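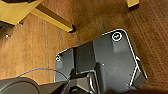 Bench 2, assembly cell — November entry

Entered by Vira Levchenko for the Fovach assembly group. Read by Gillespie Gourlay.

Purpose. To record the present division of work at the bench between the arm and the staff, and the points raised by staff during the changeover from hand assembly of the yellow Flaneo frames.

Arrangement of work. Under the previous arrangement, each operator completed a frame from first rail to final check. The arm now takes the repeated placing of rails and blocks. Operators prepare the parts, clear the bench between runs and carry out the final check by hand. Small hardware is to be collected from the wood surface before each run and returned to the tray. Two pieces were on the bench during the morning session and have been noted.

Observations from staff. Teresa Sequeira reports less strain in the wrists at the end of a shift. She also reports that waiting for the arm is tiring in its own way, and asks that operators change places every 20 minutes. Manaia Tuhiwai is concerned that newer staff will learn the check without ever having built a frame. He proposes that each new operator assemble 10 frames by hand before being assigned to the cell. Both requests are supported by this group. The second will need approval from Blair Nisbet, as it affects the Buchanan order of 4000 frames.

Gripper. The blue cable was reviewed for clearance. It runs in a free arc on the left side of the housing before passing behind it. A clip has been requested. Until it is fitted, operators are to keep sleeves and tools away from that side — this applies during cleaning also.

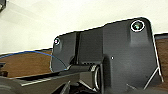
Gripper housing and blue cable, bench 2, with the wall behind.

Open items. Clip for cable (Levchenko). Rotation sheet for the cell (Sequeira). Wording of the hand assembly requirement, to go to B. Nisbet (Tuhiwai). The pause before final check remains set at 5 seconds; two operators find this short, and it will be looked at again once the rotation is in place.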